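Cable grommet (furniture)

A cable grommet is a lined hole in a desk or table through which electrical and data cords pass from the work surface to the space beneath. The lining, usually a ring of molded plastic or metal, covers the raw edge of the cut and protects the cord jacket from wear. Many grommets include a cap with a notch, so that the opening can be partly closed.

Placement

Grommets are normally set near the far edge of the top, away from the area where the user's arms rest. Wide desks may have one at each rear corner – a layout common in shared offices. The hole must clear any frame rail or drawer below.

Installation

The hole is cut with a hole saw, with a backing board clamped underneath to limit splintering. The liner is pressed in by hand or fixed with adhesive.
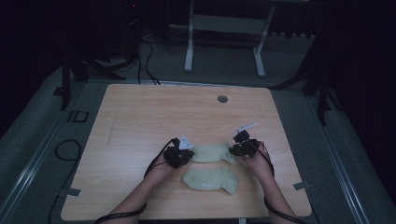
Single-hole tops are common among small tables. The opening may be placed slightly to one side of the center line, as on the pale wood-grain top shown, where a small round dark grommet hole lies near the far edge. A small hole will pass a bare cord but may not admit a molded plug.

See also: Cable tray; Desk; Strain relief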